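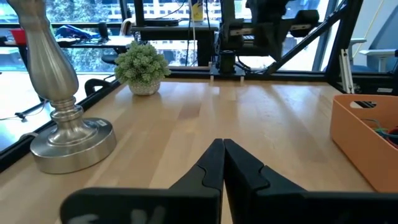

Cell Technician, two-arm tabletop station (part-time)

Flemero is hiring one part-time technician to look after a two-arm robot station and keep it ready for daily sessions. The station has two arms clamped to a black frame with a butcher-block top. You would be responsible for the arms, the grippers, the cables, the cameras and the table itself. Other people run the sessions and write the software.

Posted January 2022. Open until filled.

What the work is

Most of the job is routine. At the start of a shift you check the base clamps, look over each cable where it passes a joint, and run both arms through the homing routine. You open and close each gripper and check that the fingertips meet at the tips. If they don't, you re-seat them and run it again. Then you take one picture from each camera and compare it with the reference picture from setup.

Camera checks take more time than people expect. A box or a bin set down close to a fixed camera can fill most of its view while the wrist cameras look perfectly normal, so a session can run a long way before anyone spots it. Look at every picture yourself. Don't go by the status lights.

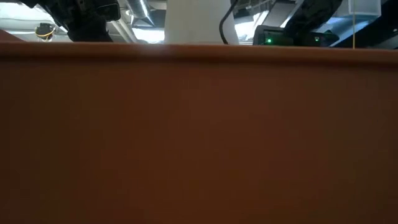
One of our current technicians, asked what she would tell an applicant, said the cables are the real job. Motors give you some warning – a noise, a bit of heat – but a connector that has worked half loose will pass the homing routine and then drop out when the arm reaches across the table. She tugs every one by hand before she signs the sheet.

We agree with her, and the shift sheet now has a line for it.

Repairs are the smaller part. You would swap fingertips, replace a joint motor when it fails, re-route cable bundles, and re-level the frame after it has been moved. Each arm gets a full service at 2000 operating hours. Hours are kept in the Trundance log along with every part you change, and we need that log filled in the same day.

You would also set up the table between sessions. At present much of the handling work uses small soft items such as rubber bands, which get under things and into things. Clear the table and the rails before homing, and check between the fingers.

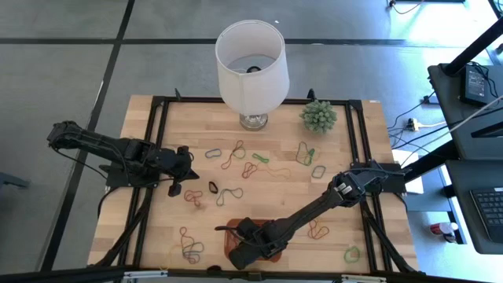
The sheet for each setup lists what goes on the table and what stays off it. Lamps, plants and other props are put out according to the sheet and left where they are until the session ends. If you have to move one to reach a clamp, write it down.

What we need from you

Hands-on experience with small motors, wiring or machine maintenance. Bike shop, print shop, appliance repair and lab work all count.
Comfort with hex keys, a torque driver, a crimper and a multimeter.
Able to read a wiring diagram and follow a written procedure in order.
Able to kneel and work at floor level, as part of the cabling is down there.
Legible notes. We read them.

Programming is not required. You will use a terminal to start the homing routine and the camera check, and we will show you both. Experience with Kramer controllers is useful – we use one on the bench rig – but we can teach that too.

Hours and training

Shifts are four hours, mornings or afternoons. The first 2 weeks are paid training alongside a current technician. After that you would cover shifts alone, with someone on call. The position runs through June and may be extended.

How to apply

Send a resume and a short note through the Gimuseo jobs page, listing number 779. In the note, describe one machine you kept running and one fault that took you a while to find. Half a page is plenty. No cover letter needed.

Applicants we want to meet will be asked in for a one-hour visit to the station, which includes a fingertip swap and a cable check with our tools. Check in at room 129. Wear closed shoes and leave loose sleeves and lanyards at home.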